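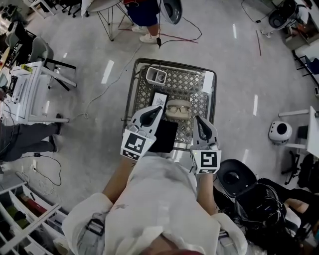
Glasses case on the mesh table, a gripper in each hand.

So I spent most of Thursday being the arms! Mircea Gavrilă set me up at the little metal table, handed me the two white grippers with the marker cubes on them, and told me to do everything the way I'd want the robot to do it. Easy, right? I have been putting glasses away since the fourth grade.

Well. My first 12 tries all got thrown out. I kept twisting my wrists so the marker cubes ended up facing my own stomach, and the tracking really hates that. Then I got the hang of it and started going too fast, and Mircea (very patient man) had to remind me that Bucur is going to copy my bad habits right along with the good ones. Bucur is the arm setup over at Waltmont that gets all of this once it's cleaned up. I've only met it twice.

The part I liked best is how quickly you stop thinking about your fingers. Somewhere after lunch I went to scratch my nose with the left gripper — please don't do that, the tips are grippier than they look.

We kept 71 good runs by the end of the day. The goal is 200 before December, and I'm signed up for two more sessions. My shoulders are sore in a place I didn't know I had, so if anyone has a stretch for that, leave it in the comments. Next time we're doing cups and I want to try it sitting down.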